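Ticket 418 - Service cart pulls to the left, cups slide in the upper tray
Location: Kellari lunch room, level 2
Opened by: Sachiko Nomura
Assigned to: Eliécer Rivadeneyra
Status: Waiting for part

Sachiko Nomura, 8:40
The long metal cart in the lunch room goes to the left when I push it. In the morning it touched the white table where the plant stands. Also the cups in the big upper tray move against each other when we pass the door strip. One cup already has a small chip on the rim. Please advise if we can still use the cart for clearing.

Eliécer Rivadeneyra, 9:15
Thank you for the report. Please try the following and write me the result after each step.

1. Stop the cart beside the table and look at what is in the upper tray. Cups and mugs should come out before the cart is moved again.

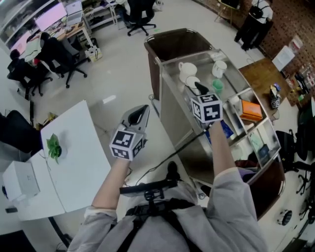 2. Empty the small compartments also. The orange box, the packet and the cloths can go to the shelf for now.

3. Take out both bins, the one at each end, and push the cart empty for a few meters.

4. Turn each caster by hand and look for hair or string around the axle.

Sachiko Nomura, 10:05
Steps 1 and 2 are done. Step 3: the empty cart still goes left, but less than before. Step 4: one caster on the left side was full of thread. I cut it with scissors and now it turns, but it makes a noise like sand.

Eliécer Rivadeneyra, 10:30
Then the bearing is worn, I think. I ordered 2 casters from Stultley, so we change them as a pair. Until they come, please put a folded cloth under the cups and do not fill the bins to the top - the weight makes the pulling worse.

Sachiko Nomura, 11:10
Understood. The cloth helps, the cups stay in place over the door strip. I informed Nelly Cárdenas for the afternoon shift.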